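Straining Cloths: Washing, Drying and Storage

Cotton straining cloth fails for two reasons: residue left in the weave and detergent left in the weave. Both are avoided at the sink within a few minutes of use.

Rinse in cold water first. Hot water sets milk and egg protein into the threads, and a cloth treated that way will smell sour after one night in a drawer. Turn the cloth over and rinse from the clean side, so that solids are pushed back out the way they came in. Fruit pulp and nut meal need two or three passes.

For a full wash, simmer the cloth in plain water with 4 teaspoons of washing soda per gallon for ten minutes. Use a stainless pot. Washing soda attacks aluminum. Do not use fabric softener at any stage; it coats the fiber and slows drainage. Bleach shortens the life of the cloth and is rarely needed.
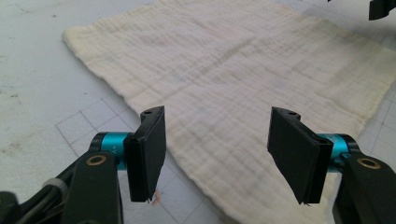
Padoma Tang
Kitchen textiles editor, Murnska Home Notes

Layered muslin takes longer to rinse than single-layer cheesecloth. The stitching that joins the layers holds fine particles, and a crinkled surface holds more water than a flat one. Squeeze it; do not wring. Wringing pulls the layers out of line, and the cloth then dries skewed and no longer folds square.

Dry flat or over a rail with air on both sides. In a kitchen at 73 degrees a double layer is usually dry overnight. A tumble dryer on low is acceptable, but expect some shrinkage on the first cycle. Cut new cloth an inch oversize on each side to allow for this. Ironing flattens the puckers and serves no purpose.

Yellowing along the edges of an old cloth is generally oil. Rub in a little dish soap, wait 20 minutes, rinse, then simmer as above. Berry and beet stains are cosmetic once the cloth has been boiled clean.

Store fully dry, folded loosely, in a paper bag or open box. Sealed plastic traps moisture. Keep cloths used for onions or stock apart from those used for yogurt, and mark one corner with a stitch of colored thread.

Discard the cloth when threads break in the middle or a sour smell survives two boils.

Filed under: Laundry, Straining, Cotton
3,435 views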